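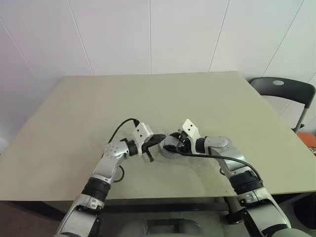 Lolska Publishes Results of Gripper and Controller Comparison for Two-Arm Tabletop Work

Fingertip shape had more effect on handoff results than controller update rate, test group finds

PROTVILLE – Lolska, a maker of end effectors and control software for light robot arms, today released the results of a side-by-side comparison of two gripper finger designs and two motion controllers. The tests were run at the company's Protville laboratory and concluded in July. They covered 3217 trials on a two-arm station, all of them involving the pickup, transfer or placement of small flat parts on a tabletop.

Flat parts are a known problem for parallel grippers. A thin part lying on a hard surface leaves little edge to hold, and a finger that is too thick will touch the table before it reaches the part. With two arms working close together, the grippers must also share a small space without contact between fingers, wrist modules or cables.

The comparison was planned by Jovita Hinojosa, test engineering lead at Lolska, and carried out with Priviston, which supplied the second controller. Both finger designs were mounted on the same arms. Camera position, lighting and part set were held constant. Arms were returned to a fixed start pose before each trial, and wrist calibration was repeated every 20 trials.

Finger designs

The first design, designated Type A, uses a straight finger with a flat pad. The second, Type B, uses an angled finger with a narrow tip that reaches below the main jaw. Of the 3217 trials, 1686 used Type B and the remainder used Type A.

Type B completed a higher share of pickups for discs and washers. The difference was largest when the part lay midway between the arms, where the approach angle is shallow. Type A performed better on blocks and on parts with parallel sides, and its pads showed less wear at the end of the test period. Neither design was reliable on parts thinner than 2 millimeters without a compliant mat under the part.

"The narrow tip gets under an edge that the flat pad rides over," Hinojosa said. "It also bends if the table height is set wrong. Anyone fitting Type B should check table height at all four corners before the first run and again after the board is moved."

Controllers

The Lolska controller and the Priviston controller were tested with identical motion targets. The Priviston unit runs at a higher update rate and tracked fast moves more closely. In slow approach moves with the grippers nearly touching, the test group found no difference in placement error that could be separated from normal variation between runs.

Khurram Jatoi, controls engineer at Priviston, said most of the lost trials on his company's unit were traced to one setting. "The contact threshold was too low for this arm," Jatoi said. "Cable drag at the wrist was enough to trip it. We raised the threshold and repeated the affected block. Both sets of numbers are in the report."

Cable routing was logged as a separate item. A short service loop at the forearm reduced false contact stops on both controllers – more so on the left arm, where the wrist turns through a wider angle during handoff.

Limits of the tests

The results apply to one arm model and one table surface. Soft parts, oily parts and clear parts were not included. Trial records were reviewed by Sawsan Sfeir of Chamoun, an independent test house, who removed trials with incomplete logs before the totals were fixed. Chamoun did not take part in running the station.

Availability

The full report, including trial logs, finger drawings and controller settings, can be requested from Lolska at no charge. Type B fingers are available now as a replacement set for current Lolska grippers. Type A remains the standard fitting. A second round of tests, covering wrist camera placement, is in preparation.

Press contact: Ghada Darwish, Lolska, Protville
Technical questions: Nabil Bitar, Applications Desk, Lolska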